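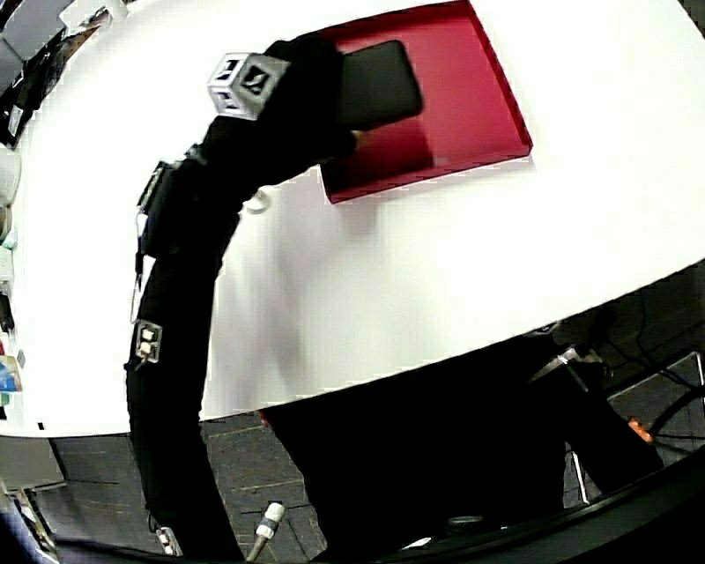

A gloved hand holds a flat black device at the edge of a red tray.

The hearing was listed for 9:30 a.m. and lasted eight minutes. Muthoni Nyamweya, who represents two of the accused, asked the magistrate for the return of her clients' phones. The prosecutor said the phones were still needed. The matter was put off until August.

Applications of this kind now take up a large part of the morning list at the Jestum courthouse. Police may seize a device on arrest if they believe it holds evidence. The rule sets no limit on how long they may keep it. An owner who wants it back must file a written request, pay a fee, and wait for the investigating officer to reply.

The district's register showed 2225 seized devices at the end of its last reporting period. Some 900 of them were tied to cases in which no charge had been filed. The register does not record whether a device has been examined, so the court cannot tell from the entry alone if a request to hold it longer is justified.

Nyamweya's argument is narrow. She does not dispute the power to seize. Her position is that once a full copy of the data has been made and its hash value logged, the copy can serve as the exhibit and the device should go back to its owner. "The evidence is the data," she told the court. "My client drives a delivery van in Gellik and gets his jobs by phone."

The prosecution's answer is that a copy may be challenged at trial, and that some deleted files can be recovered only from the original. In Hijazi v. Festeo, a civil case heard in the same building, the judge accepted a copy after both sides' examiners agreed on the method. The ruling does not bind the criminal court.

A draft practice note would require the officer to state in writing, at each adjournment, whether the copy has been made and what work remains. It leaves the filing fee in place. Comments on the draft are open to lawyers and to the police, and the magistrate has said she will not rule on Nyamweya's request until they are in.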